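Home | News | Property | Letters | Search

Evach hall floor "restored," but who checked?

08/10/2022

The owners of the Evach hall on Ondolley Road say the wooden parquet in the ground-floor room has been "fully restored" and will need no more work for years. Some of the people who use the room would like to know what the word means.

Taşdemir, the flooring firm that took the job in January, billed $4,000 for it. The quote, which tenants were shown this week, lists cleaning, filling and "surface renewal as needed." It does not mention sanding, and it does not say who decides what is needed.
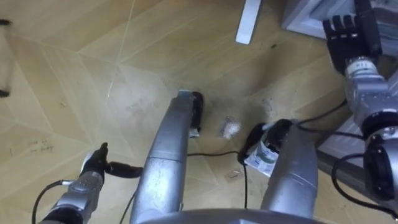

Zübeyde Yüksel, who has rented an office upstairs for two years, is not convinced. She points to scuffs, dust, a gray smudge of dirt and some faint scribbling in dark ink that is still on the wood. "If you pay for renewal, you expect to see something new," she said. "I see the same old planks - and a bill."

İlker Kahraman, who manages the building, said a floor in daily use will always show marks, and that the work was mostly about loose pieces. He said 31 were glued back down. Asked for a list or a plan of where they were, he said he would look for one.

Tenants have been asked to pay $300 each toward the cost. Yüksel said she has not paid and wants an itemized invoice first. Taşdemir did not return two calls.

Contact the newsroom | © 2022 All rights reserved | Back to top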